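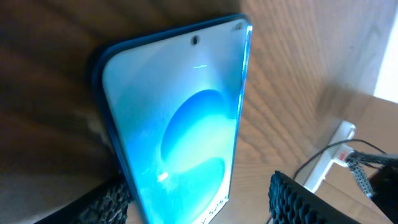 Figure 1. Smartphone with a lit screen, in a dark blue case.

Unit 9: Reading Terms of Service
Consumer Law for Non-Lawyers
Instructor: Shirley Fortin
Handout revised 28 May 2024

Required before class: the Wumel subscriber agreement (course packet, first twelve pages) and the Galang refund policy.

1. Where the contract is formed

A contract requires an offer, an acceptance, and something of value given by each side. Most consumer agreements today are accepted on a screen, often in a few seconds. Courts have generally asked two questions of such agreements. Did the customer have fair notice of the terms? Did the customer do something that showed agreement to them?

Terms presented beside a box that must be checked are usually called clickwrap. Terms reached only through a link at the foot of a page are called browsewrap. The second kind is harder to enforce, particularly where the link is small or placed well away from the button the customer presses. 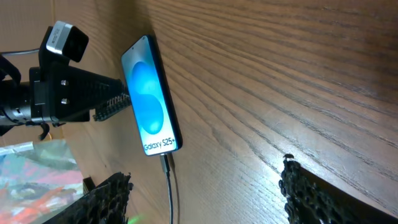 Between these two lies a middle group, in which a line of text near the button states that continuing means accepting the terms. Results in this group vary a great deal. Students should note the size and color of the text, the wording of the button, and whether the customer would expect to enter a lasting relationship at all.

2. Changes made after signing

Many agreements allow the company to change the terms later. A clause of this kind is weaker where no notice is given, or where the change reaches back to a dispute that has already begun. Section 12 of the Wumel agreement should be read with this in mind. Compare it with the Dranard clause discussed in Unit 8, which provides for written notice and a right to cancel.

3. Automatic renewal

A renewal clause should state the price, the length of the new term, and the method of cancellation.
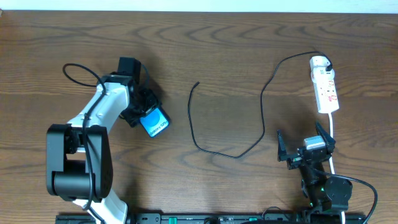

It should also state the last day on which the customer may cancel without charge. The Galang policy gives the first three items and leaves out the fourth - a common gap, and one to be raised in discussion.

Written exercise

Redraft the Galang renewal clause in no more than 200 words. Use everyday language and define any term that a customer would not know. Submit the draft to Ataahua Wihongi, teaching assistant, at the start of the next class. Drafts over the limit will be returned unread.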